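Chapter 4
Picking a Camera (and Then Picking It Again)

I have a drawer in my office that my students call the camera graveyard. It holds every sensor I ever bought because the spec sheet looked good, and I paid for a fair number of them out of my own pocket, so I open it with mixed feelings. By the end of this chapter I'd like you to have a much smaller drawer than mine!

In Chapter 3 we bolted our delivery rover together and got the wheels turning. Now it needs to see. The question I get asked most at this point is "Which camera is best?" and I always answer with another question, which drives people up the wall: best at what? A camera that's lovely for reading a label on a box from arm's length can be hopeless at finding a person across a parking lot. You have to know the job first, and then you have to test every candidate on the same job, in the same light, along the same path. Change two things at once and you've learned nothing (I have done this more than once, and I have the notebooks to prove it).

My favorite bad example comes from the Wunton trials. My co-instructor, Tobias Boateng, and I wanted to compare two cameras, a wide one from Tetar and a narrower one from Natbridge. We ran the Tetar in the morning. We had lunch - a long one - and ran the Natbridge in the afternoon. The Natbridge won by a mile, and we wrote that down and felt very clever. My page for 1/31/18 has the word "WINNER" underlined twice. Then Tobias swapped the order the next week, and the Tetar won by a mile. All we had really measured was the sun moving over a building. We spent most of February doing the whole thing over.

So how do you hold the sun still? You do the first round in simulation. We built a set of virtual places in a package called Dunleavy and drove a pretend rover through them with each pretend camera in turn. Same path, same shadows, same people, every single time. We saved 2137 rendered views in all, and picked 400 of them for the side-by-side tests you'll do in the exercises. The plaza is the one I start everybody on. It looks easy, and then you begin to notice how much it asks of a camera: seams in the paving that a careless edge detector will happily call a curb, dark glass behind dark railings, a big blank wall with almost nothing to match on, and one small walker a long way off.

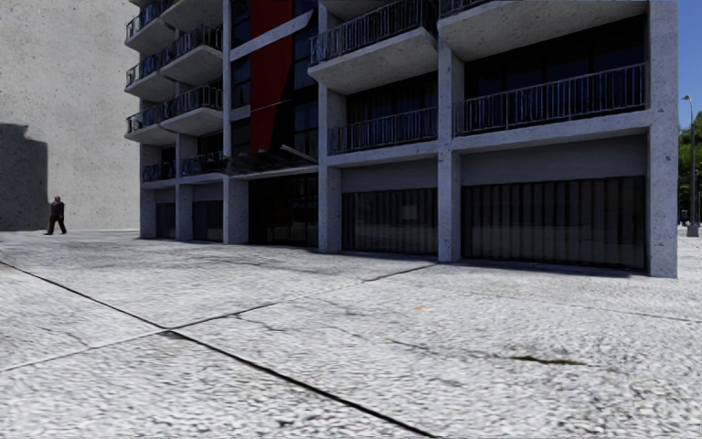

Figure 4.1. The plaza, one of the simulated test views. Find the man in the dark suit at far left before you read on.

Did you find him? Good. Now think about how few pixels he gets, and what happens to that number if you switch to a wider lens. Take your time with this one, as it's the heart of Section 4.2, where we work out how field of view and resolution trade against each other.

After that, Section 4.3 gets into exposure and shadows, 4.4 covers the blank wall problem for stereo pairs, and 4.5 finally lets you go outside with real hardware. You'll want nearly 100 matched pairs of shots for that last part, so charge your batteries. Exercise 11 is the long one. Start it early, and please write down the time of day next to every run.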